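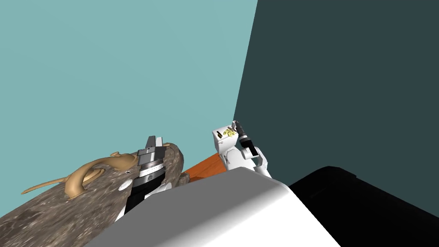
Anhang 1: Tierfigur auf gesprenkeltem Untergrund, gerendert

Ticket 968 – Kampagnenseite Zandcombe, Buchungszahlen nicht plausibel
Status: offen
Priorität: mittel
Erstellt: 18. Februar 2023

Meldung:
Nostix zeigt für die Gästehäuser in Zandcombe 900 Anfragen über die Social-Media-Kampagne. Im Buchungssystem Mesora kommen 168 an. Der Anbieter schreibt, das sei »im üblichen Rahmen«. Welcher Rahmen das sein soll, steht nirgends.

Bisher geprüft:
Weiterleitung von der Anzeige zum Formular: funktioniert, mobil und am Rechner.
Cookie-Banner abgelehnt: Anfrage wird in Nostix trotzdem gezählt. Laut Handbuch dürfte das nicht passieren.
Formular leer abgeschickt: Fehlermeldung erscheint, der Zähler springt trotzdem hoch.

Antwort Support Nostix:
Bitte Cache leeren und den Bericht neu laden.

Rückmeldung:
Erledigt, gleiche Zahl. Hatte ich auch nicht anders erwartet – der Bericht wird auf Ihrem Server erzeugt.

Antwort Support Nostix:
Möglicherweise liegt es an der Schnittstelle von Suominen. Ein Update ist für März geplant.

Rückmeldung:
Suominen überträgt nur fertige Anfragen an Mesora, der Zähler läuft vorher. Bitte das Rohprotokoll schicken, 200 Zeilen reichen. Bis dahin geht die Zahl aus Nostix nicht an die Betriebe, und das Ticket bleibt offen.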